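Recording Fabric Demonstrations with the Hand-Held Gripper

Student Guide, Unit 2: Robot Learning Project Course
Prepared by Evelien Wouters, Course Coordinator

Purpose

This guide describes the procedure student teams follow when recording demonstrations of cloth handling with the hand-held grippers. It applies to all teams enrolled in the project course and to members of the robotics club who have completed the safety orientation. Teams working with rigid objects should consult the guide for Unit 1.

Before You Begin

Each team must have an approved task sheet on file. The task sheet states the item to be handled, the starting condition, the goal condition, and the point at which a demonstration is considered finished. "Fold the shirt" is not an acceptable goal condition. "Shirt folded in half along its length, sleeves inside, collar toward the operator" is acceptable.

Teams are required to submit 80 accepted demonstrations by the December review. Past teams have recorded considerably more than they submitted. Last year the Curner team recorded 237 demonstrations to reach its total, mainly on account of a goal condition that was rewritten after recording had started.

Reserve a table through the lab calendar. Reservations open each Monday at 9:00 a.m. A team that does not arrive within 15 minutes of its start time gives up the table.

Preparing the Table

1. Spread the table cover and leave it in place for the whole session. Small creases are acceptable. Do not replace the cover with one of a different color partway through a set.

2. Move food, bags, and personal items out of the area where the fabric will be handled.

3. Turn on the lighting assigned to your table and leave it unchanged until the set is complete.

4. Inspect the gripper fingers. Report a torn finger or a loose bolt to the lab desk before recording. Students may not tighten bolts themselves.

5. Check the battery level and the available storage. Allow extra storage for two-handed tasks.

Recording a Demonstration

Place the item in its starting condition. For most fabric tasks, this means picking the item up by any point, lifting it clear of the table, and dropping it. Do not arrange it afterward. A model trained only on neatly placed fabric will perform poorly when the fabric lands in another position.

Start the recording and hold both grippers still over the table for two seconds. Approach the fabric slowly and close the fingers on a single edge or seam where possible. Thick seams are easier to hold than flat areas of thin cloth, and new operators should begin with them.
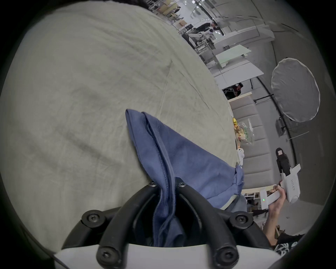 Keep the pressure on the trigger steady while the fabric is being moved. If the fabric slips, continue and grasp it again. A recovered slip is useful material and should be kept, provided the goal condition is reached. Do not touch the fabric with your bare hands at any time between the start and the end of the recording.

In two-handed tasks, one gripper normally holds while the other moves. Agree on these roles before the set begins and keep them the same throughout. When the goal condition is reached, open both grippers, withdraw them from the fabric, and stop the recording.

Operators should change places every 20 minutes. Wrist fatigue leads to hurried movements, and these are difficult to remove from a set later.

Reviewing and Labeling

Review each recording on the same day it is made. Mark it Accepted, Rejected, or Unclear. Reject any recording in which:

- the goal condition was not reached
- a bare hand touched the fabric
- a gripper was outside the tracking area for more than a moment
- the item was changed during the recording

Recordings marked Unclear are reviewed by a second team. For the current term, Pelen reviews for Calari, and Herrera reviews for Pelen. The reviewing team's decision is final.

Submitting the Set

Upload accepted recordings to the team folder together with the task sheet and the session log. The log must list the operators, the item used, and any change to the lighting or the table. Sets submitted without a log are returned.

Questions about this procedure may be brought to Room 293 during posted lab hours.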